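Comparing two sets of finger pads on a hand-held gripper

If you've got two sets of pads and can't decide between them, a kitchen table will tell you more than the data sheet ever does (I learnt that the slow way!). I use the Damgaard soft pads and the stiffer Wulta ones.

1. Fit the first pair and tighten the screws evenly, a little at a time, going back and forth between the two sides.
2. Open and close the fingers 7 times and check that both markers stay in view the whole way.
3. Choose something with handles, something flat and something light, and do 4 goes at each.
4. Swap the pads, put everything back where it was and start over.

Do write your notes as you go, however sure you are that you'll remember. 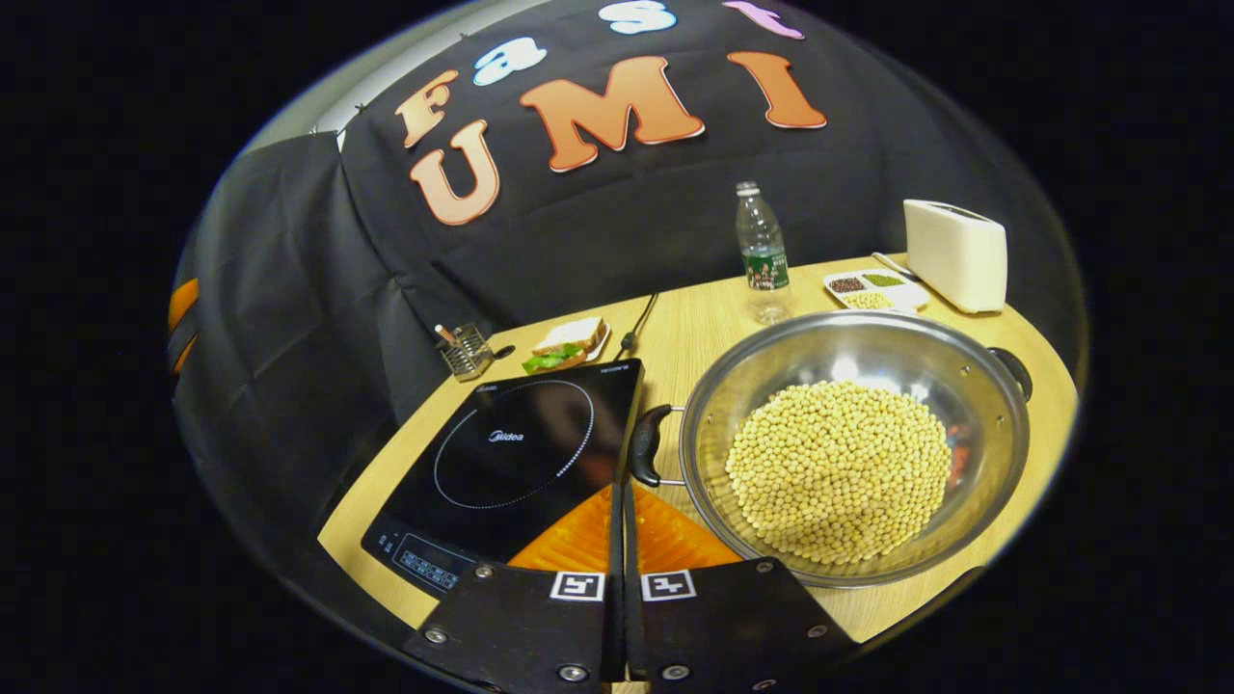
Breltlow, 17 May 2024

I always begin with the pot, coming in towards the left handle. It's heaped with soybeans, so go gently and keep the fingers level, and leave the sandwich at the back until you've got your hand in.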